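Coil stove keeps scorching my porridge, even on low
Home & Kitchen > Stoves and Ovens
Posted by Frida Hauksdóttir, 17 August 2021

Hello everybody, and thank you in advance for reading, I know I go on a bit. We moved into a rental on Skakgate this summer and after years of cooking on gas I'm suddenly the keeper of a white electric stove with the old coil burners. I'm trying to make friends with it, I really am! Soup is fine, pasta is fine. But anything thick (oatmeal, rice pudding, my grandmother's barley) catches on the bottom before the top has even warmed through. I've tried the lowest setting and I've tried stirring until my arm aches. The pan is a Flamau that never gave me a minute's trouble on gas. Is it the stove, the pan or me?

Elínborg Egilsson
Welcome to the coil club, Frida! I've cooked on one of these for 43 years and I promise it's not you. A coil doesn't hold a steady low heat the way a gas flame does. It switches itself on and off, and while it's on it's hotter than you'd think from the dial. Thick food can't move around in the pan, so the bottom gets all of it.

What I do is use two burners. Start the porridge on one, and set a second on its very lowest. Once the first bubbles come up, slide the pan over to the low one, put the lid on and leave it alone for 5 minutes. The first burner will stay hot for a good while after you turn it off, so don't park the pan back on it, and don't put your dish towel there either (ask me how I know).

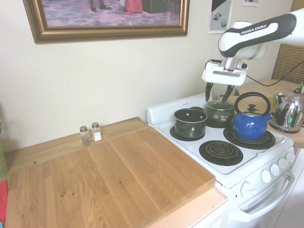
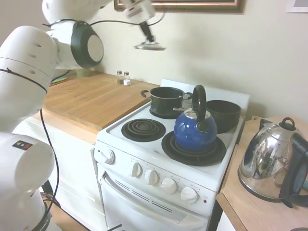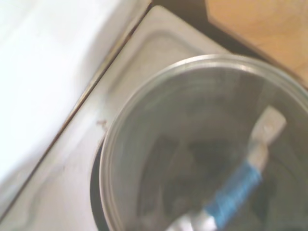
The other thing is to check whether your pan sits flat. Put it on the counter upside down and lay a ruler across the bottom. Gas forgives a pan that's bowed a little, and a coil won't forgive it at all. Then press gently on the cold coil and see if it rocks. If it does, pull it out and push it back in properly, with the stove switched off at the wall of course. Ours sat crooked for a whole winter before my husband noticed, and I'd been blaming the oats.

Kári Lund
get a new stove

Oddur Sveinbjörnsson
Elínborg has covered most of it, I'd only add a heat diffuser. It's a flat metal plate that goes between the coil and the pan. I use mine for rice pudding and for melting chocolate. It takes longer to warm up and you need a pot holder to lift it off, but my pudding hasn't stuck since. Check your stove's manual first, some makers don't want them used on coils.

Frida Hauksdóttir
Oh, you are all so kind (yes, Kári, you too, but it's the landlord's stove). I did the ruler test and my poor pan rocks like a boat! I'll try the two-burner trick with another one tomorrow morning and look for a diffuser at the weekend.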